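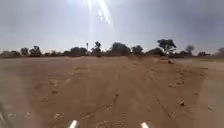 How to Drive on Soft Sand

Start by letting air out of the tires. A longer, flatter tire spreads the weight of the car and digs in less. Use a gauge and check all four, plus the spare.

1. Shift into four-wheel drive before you leave the firm road.
2. Pick a low gear and keep a steady speed.
3. Follow existing ruts where they are shallow. Make wide turns.
4. To stop, lift off the gas and let the car roll out – braking piles sand in front of the wheels.

If the wheels spin, stop right away. Dig out all four tires, clear the sand under the axles and back out along your own tracks.

Pump the tires up again before you return to the highway.

Posted by Neema Shirima in June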